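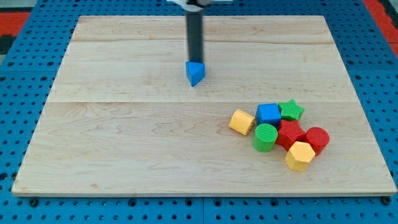
Tania Matubbar

OK so I've had the Erkness hydrophone kit since November and people at the shore group keep asking is it worth it, so, writing this fast before the evening ferry.

Short version: yes, if you want to listen to whales and seals from a dock. No, if you want clean recordings out of a moving boat.

What you get. The hydrophone itself, a little black puck thing. Cable. A preamp box that takes two AAs. A belt clip that is useless. No case! For what it costs I expected a case. Mine lives in an old lunch bag.

Sound first because that's what you're paying for. Really good. Harbor seals come through loud, even the low grumbly stuff. Orca calls I've had on four mornings now and the first time I actualy cried on the dock, not going to pretend otherwise. You hear the shrimp crackle all the time, like somebody frying bacon, and after a while your brain drops it. Boats you hear way before you see them. If you've ever wondered why people fight about vessel noise near feeding whales, put one of these in the water on a summer afternoon. A ferry just wipes everything out. Calls gone, seals gone, and it takes ages to fade.

I used a Dadik for two seasons before this. Cheaper, lighter, and it hissed. The Erkness hiss is there too but you have to go looking for it with the gain all the way up. The Dadik had the better plug though. Erkness uses a skinny screw-on connector and with cold hands it's misery. Cross-threaded mine once already.

Cable. They sell it in two lengths and you should get the long one, 100 feet. Short one doesn't reach decent water off our dock at low tide. Rinse it in fresh water every single time, and wipe the threads. Coil it big. Wojciech Jakubowski from our group coiled his tight and now there's a crackle whenever it moves, and Erkness support told him that isn't covered. They did answer in a day, polite about it.

Batteries. Box says 40 hours. I get less, more like 30 in winter. Bring spares. The low battery light is on the bottom where you will never look at it.

The app, ugh. Skip it. Drops the connection, wants your location, saves files with names made of nonsense. I run the preamp into my old Cassim recorder and it's been fine. You can also just plug in headphones and sit there, that's what I mostly do.

From a kayak: works if you stop paddling and drift. Hull slap is bad. I tied a foot of bungee into the line above the puck and that helped alot. From anything with an engine, engine off, and stay well back from the animals, check your local distance rules before you go. Don't drop it in near them on purpose. Let them come by or not.

One more gripe, the weight. The puck is too light for current, it streams out sideways and you get a rushing noise. I zip tied a dive weight underneath. Skornum makes a clip-on one but they were out of stock when I looked.

Would I buy it again, yes. Four stars. The missing star is the connector and the app, mostly the connector.

If you're local and want to try mine, I'm on the dock most mornings before 8. Bring your own headphones.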